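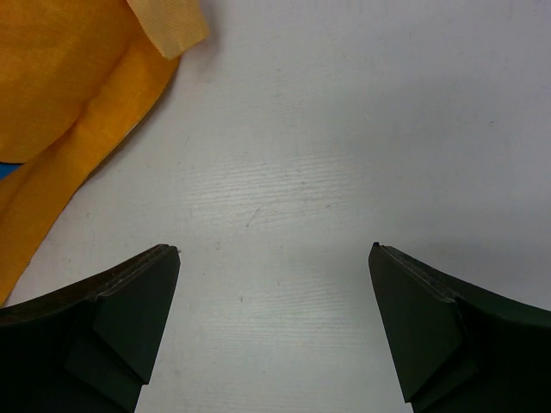 Marit Hollowell

3 min read

Slide 1. Wrist view, fingers open. Leave it up while people sit down. Point out the two tips, the thin lip along the inner edge of each one, and the faint seam behind the beveled face. Most of the next 20 minutes is that lip and that seam. The yellow cloth, upper left, comes back on slide 5.

Slide 2. The cell. One arm, one table, a parallel gripper, a small camera at the wrist. Built at Plomcombe on the Storkik base plate, moved to Drurkside in January. Runs cloth handling, one shift, idle Friday afternoon for service. Say up front that the arm itself has needed almost no attention. The fingers and the camera take nearly all the hours.

Slide 3. Finger service. Interval is 500 cycles for a look, 900 for a wipe and a torque check. Order of work:
Open fully, lock out, tag.
Wipe the beveled faces with a dry lint-free cloth. No solvent near the lip.
Run a fingernail along the inner edge. If it catches, log it and change the finger.
Check the seam where the tip meets the base for threads. Pull them out sideways with tweezers, never toward the tip.
Check both tips at the same height against the gauge block.
Change fingers as a pair. We tried one new and one worn and the grip point moved off center every time.

Pause. Someone will ask about coatings. We have tested one, on one pair, and I would not draw anything from it.

Slide 4. Open width. The value in the Masson controller is the commanded width. The true width depends on the homing stop, and the stop shifts when the fingers come off. Re-home twice after every change. First pass seats the fingers, second pass is the one you store. The old procedure said once – that line is now struck out in the binder at the cell.

Slide 5. Wrist camera. Go back to slide 1 if the question comes up. Three points on it.
Both tips must stay in view at full open. That is our check that the bracket has not slipped.
The tabletop is nearly white and picks up the overhead light between the tips. Set exposure on that bright part, then look at the fingers. They will go close to black low down. Acceptable, as long as the edges of the tips are clear.
The short diagonal mark near the middle of the table. Leave it out of any calibration. A mark on a tabletop stops being a reference the day the tabletop is swapped. Use the plate.
Cloth: the folded-over corner is much paler than the rest. A color threshold tuned on the darker yellow can drop a flap like that. Tune on both.

Slide 6. Log sheet. Show the blank one first, then sheet 26. Entry 1319 is the one to read aloud: "tip height off, cause not found, re-homed, OK." That is a poor entry. Off by how much, which side, which gauge. It took a second visit to recover what should have been on the line.

Slide 7. Spares. Two finger pairs on the shelf, bagged as pairs, one bracket, one camera cable. The cable is the long lead item. Order when you open the last bag.

If short of time, drop slide 7 and go to questions from the log sheet.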